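Section 5. Clearing and handling tasks on tables and worktops

Applies to: Pululis two-arm unit with five-digit hand (right) and black gripper (left)
Issued by Drurstead, 8 Nov 2018. Section editor: Maxine Baxter

5.1 What the unit can be expected to do

Read this part before setting up a clearing task. The unit will pick up, hold and set down single objects from a flat surface at a moderate pace. It will not tidy a kitchen. It has no general idea of what belongs where, and each object class has to be taught and checked separately. Tasks that a person does in a few seconds, such as putting the fruit back in the bowl, may take the unit several minutes and may need help part of the way through.

Suitable at present: boxed goods, tins, firm fruit and vegetables, empty plastic tubs.

Suitable with supervision: irregular or spiky produce, mugs, folded cloths.

Not suitable: knives, full open vessels, wet glassware, bagged salad, anything hot.

5.2 Before you start

1. Check that the arm base is bolted down and that the emergency stop is within reach of the person supervising.

2. Clear loose cables from the working area. Cables that cannot be moved must be taped flat.

3. Wipe the surface dry. Crumbs and drips affect the contact readings.

4. Set the payload limit for the task. The factory limit is 3,000 grams per arm. Do not raise it.

5. Open the Jemal control panel and select Handling, then Surface type.

CAUTION: The hand and the gripper can trap fingers. Keep both of your own hands outside the marked area whenever the amber lamp is lit.

5.3 Glass and other reflective surfaces

Glass tops are the most common cause of failed picks in homes. The depth sensor may read through the glass to whatever is underneath, or may read a reflection as an object. Printed matter below or beside the glass makes this worse. Select Reflective in the surface menu and run the height check at 5 points before the first pick. If two readings differ by more than the tolerance shown on the panel, cover the glass with a plain matt cloth and repeat.
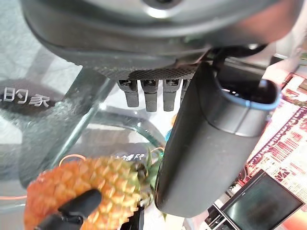

Irregular produce should be taught as a two-part object: a body, which may be gripped, and a top, stalk or crown, which may not. Set the grip zone on the body only, and leave the approach path of the second hand clear of the crown. With a pineapple lying on its side on a glass top, the leaves can end up right beside the thumb of the five-digit hand while the black gripper has hold of the fruit, so the thumb clearance must be entered by hand -- the automatic value assumes a smooth outline. Do not use the crown as a handle.

5.4 Teaching a pick

1. Place one object on the surface, on its side if it will not stand.

2. Select Teach and guide the gripper to the middle of the body.

3. Close the gripper at low force. Raise the force one step at a time until the object no longer turns when nudged.

4. Lift by a hand's width, hold, and set down.

5. Repeat with the object turned to a new angle. Store at least 72 accepted picks before allowing the unit to run the class without prompts.

Note: Firm fruit varies a good deal in weight and ripeness. A force that is right for an unripe fruit may bruise a ripe one. Teach both.

Note: The five-digit hand is slower than the gripper and less strong. Use it to steady, turn or receive an object, and leave the lifting to the gripper.

5.5 Results from the Ekside trial

Lemlem Ejigu and Harish Srivastava ran the clearing routine on produce and packaged goods in June. Of 398 attempted picks, about two thirds were completed without a person stepping in. Most failures were on glass or with objects that rolled. Peeling, slicing and washing were not attempted, and no settings for them are supplied in this release.

5.6 If a pick fails

Gripper closes on nothing: repeat the height check in 5.3.

Object turns in the grip: move the grip zone towards the widest part of the body.

Thumb touches the object early: increase the thumb clearance by one step and teach again.

Unit stops with code H2: the hand cable is under strain. Switch off at the wall, free the cable and restart. Refer repeated H2 stops to So-yul Han at the Drurstead service desk.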